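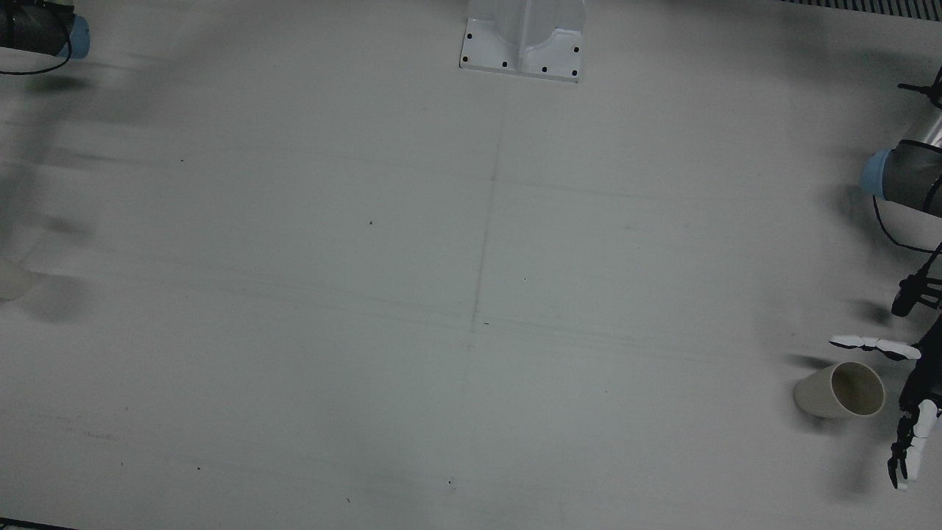

Trarnholm, December

Cillard Batch Shuffler
Table-mounted card shuffler for poker rooms and single-deck games
Manufacturer: Varum

The Cillard is a batch shuffler for standard poker-size and bridge-size playing cards. It takes one deck at a time, randomizes it, counts it and returns it squared in the output tray. It mounts flush in the table or sits on a side shelf next to the dealer. The model replaces the Lemieux, which remains supported for parts and service but is no longer sold new.

Operation

The dealer places the used deck face down in the input tray and closes the lid. Cards are fed singly by a rubber roller into a carousel, and each card is assigned to a slot by the random number generator before it leaves the tray. When the last card is seated, the carousel unloads to the output tray and the status light turns green. A second deck can be in play during the cycle, and this is how most rooms run it: two decks with contrasting backs, alternating by hand.

If the count is wrong, the light turns red and the display shows the number of cards found. The deck is still released. The Cillard does not decide what happens next; that is a matter for house procedure.

Card recognition

Recognition is optional and must be specified on the order. With it fitted, the shuffler reads rank and suit as each card passes and reports missing, duplicate or reversed cards by name. Without it, the unit counts only. Recognition data is held for the current cycle and then cleared. It is not stored, and it is not available at the service port while a deck is inside the machine.

New deck designs must be taught before use. The routine is in the supervisor menu and requires a complete deck with both jokers. Decks with heavy corner wear will produce false duplicates.

Specifications

Decks per cycle: 1
Card stock: plastic or plastic-coated paper
Carousel slots: 91
Display: two-line, backlit
Mounting: flush or shelf
Roller service interval: 4000 cycles
Roller sets supplied: 3
Minimum clearance below table, flush mount: 15 inches
Power: external supply, included
Access control: supervisor key, two supplied

The carousel has more slots than a deck has cards. The spare slots are used in the randomizing sequence and should be empty at the end of every cycle. If a card is left behind, the unit locks and asks for the supervisor key.

Installation

Flush mounting requires a cutout in the table top. A paper template ships with each unit — check it against the housing before cutting, as the Lemieux template does not fit. The trim ring covers the edge of the cutout and is secured from below. Leave the vent on the dealer side clear of the drop box.

Shelf mounting needs no cutting. The shelf must be level and should not share a leg with the table, or chip handling will be picked up by the card sensor.

Maintenance

Wipe the rollers with the supplied cloth at the close of play. Do not use solvent on them. The card path opens with the supervisor key and can be cleared of a jam without tools. The cycle counter appears on the display at start-up and is reset from the service menu after a roller change.

Firmware is loaded through the service port. Jurisdictions differ on who may do this and whether the port has to be sealed afterward, so confirm with your regulator before breaking a seal.

Ordering

Units are sold singly. State the card size, mounting type and whether recognition is required. Card size is set at the factory and cannot be changed in the field. The table cutout template can be requested in advance.

Sales: Josée Dufour
Parts and service: Isabelle Penner

Parts orders received by noon on Friday leave the same day. Please quote the serial number on the underside of the housing — on flush-mounted units it is repeated inside the lid.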